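**Slide 4 – Textile reuse in the district (speak for two minutes)**

- Thank the Odera office for hosting. Begin once the doors are closed.
- The Barau depot received 2,643 bags of clothing in the year ending in May. Residents gave more sportswear and outerwear than in any earlier year.
- Sorting remains the slowest step. Each garment must be opened out and checked for stains, tears and worn seams before it is graded.
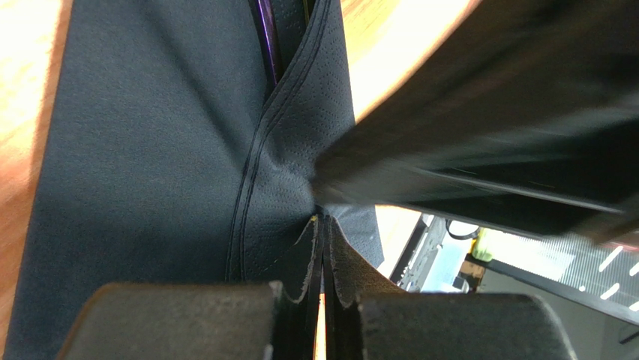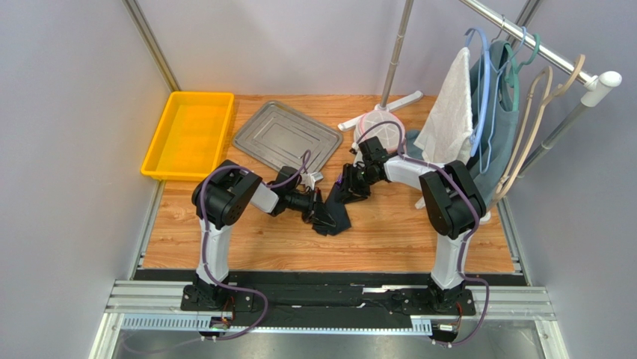
Dark fabric, handled over a wooden surface.

- Mixed fibers are the main cost – a garment with two kinds of cloth cannot go to the Vindine mill without being cut apart.
- The Stostivmont agreement covers 300 bags a month. It renews only if the rejection rate stays below 17 percent.
- Pause for questions on the agreement. Do not discuss prices.

**Slide 5 – Request to members**

- Approve 45 additional collection points, with priority for apartment buildings.
- Printed copies of the site list are at the registration desk.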